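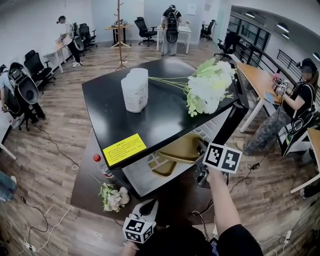

Fleurs artificielles : le retour d'un objet mal aimé

Longtemps reléguées aux salles d'attente, les fleurs artificielles reviennent dans les salons. À Plimen, la boutique Urness leur consacre depuis août toute sa vitrine, et son catalogue compte 1 084 références, de la simple tige au bouquet composé.

Le prix reste le premier argument. Une branche de la marque Skisen se vend 2 euros, un bouquet monté entre 50 et 70 euros. C'est cher pour du faux, mais l'achat ne se renouvelle pas toutes les semaines.

Les modèles ont aussi changé. Les pétales brillants ont laissé la place à des matières mates, aux teintes moins régulières. Les acheteurs demandent surtout du blanc et des verts pâles, faciles à accorder avec un intérieur clair.

L'entretien

La poussière est l'ennemi principal. Un pinceau souple suffit pour les feuilles. Le tissu supporte mal l'eau chaude, et le soleil direct jaunit les blancs en quelques saisons.

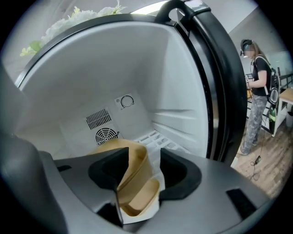 Un petit réfrigérateur, porte ouverte.

Reste la concurrence du frais. Les fleuristes du quartier de Kao conservent leurs tiges coupées au froid et vendent désormais des bouquets plus petits, moins chers, à changer souvent. Beaucoup de clients achètent les deux, le faux pour l'entrée, le vrai pour la table.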